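Ticket: Reservation system accepted a pre-order the kitchen never received
Opened by: Treasa Sheehan, front of house, Lagman
Assigned to: Rogelio Manalastas, Vastis support
Opened: 26/06/2019
Priority: Normal (I asked for High)

Treasa Sheehan wrote:

On Saturday a party of seven came in for the whole roast duck, which we only cook if it's ordered in advance. They had the confirmation email on their phones. Our kitchen had no ticket. The chef had no duck. They ended up with the lamb noodles and a free round of dumplings, and they were nicer about it than I would have been.

The booking shows in Vastis as confirmed with pre-order attached. The kitchen printer shows nothing. I have been told twice by your phone line that this means the printer was out of paper. It was not out of paper. It printed the bread order four minutes later.

Rogelio Manalastas wrote:

Hi Treasa, sorry to hear about your Saturday. Could you restart the Sturkach print box, wait for the green light and send a test ticket? In most cases a missed ticket is a network drop.

Treasa Sheehan wrote:

Restarted. Green light. The test ticket printed. I expected it to, as every other ticket prints as well. If the network had dropped I would be missing more than one duck.

Rogelio Manalastas wrote:

Thanks. I've looked at the log for your site. The pre-order was saved but never placed in the print queue. Has anybody changed the menu lately? Renaming a dish can break the link between the booking form and the kitchen.
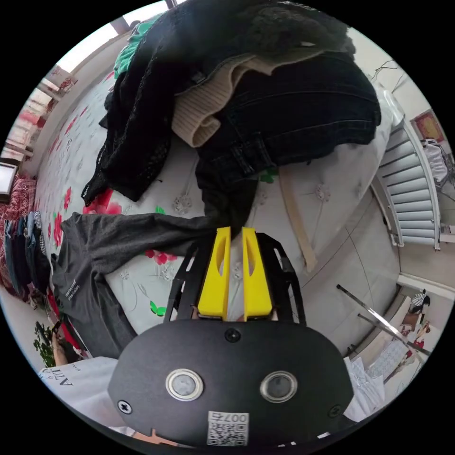 Treasa Sheehan wrote:

We changed the menu in March, when the spring dishes went on. The duck kept its name. What did change is the notice period, from 24 hours to 32, because the chef wants it salted the day before. Your form let me type 32 and said "Saved." I took that to mean it was saved.

Since then we've had two duck orders before this one, and both were taken over the phone and written in the book. So this may be the first one that went through your system at all.

Rogelio Manalastas wrote:

That helps. The notice field does accept any number, but the job that releases pre-orders to the kitchen seems to handle whole days only. With 32 it may never find a release time. Could you set it to 48 for now and make a dummy booking?

Treasa Sheehan wrote:

"Seems to" and "may" are doing a lot of work there. I set it to 48 and booked a dummy table for Friday under my own name. The ticket came out on Wednesday's list with the duck on it. So it works, at a setting I don't want. With 48 hours we turn away anyone who calls on Thursday night for Saturday lunch – and those are most of our duck people.

I'd also like to know why the guest gets a confirmation before the kitchen has anything. The email promised them a duck. Your brochure says 3,000 restaurants use this. Do none of them cook to order?

Rogelio Manalastas wrote:

Fair points. I've passed the notice period to development as a fault and the email timing as a feature request. A fix is planned for the next release. I don't have a date. May I close this ticket?

Treasa Sheehan wrote:

No. Please leave it open until I can type 32 and get a duck. Until then we are writing them in the book.

Status: Pending – development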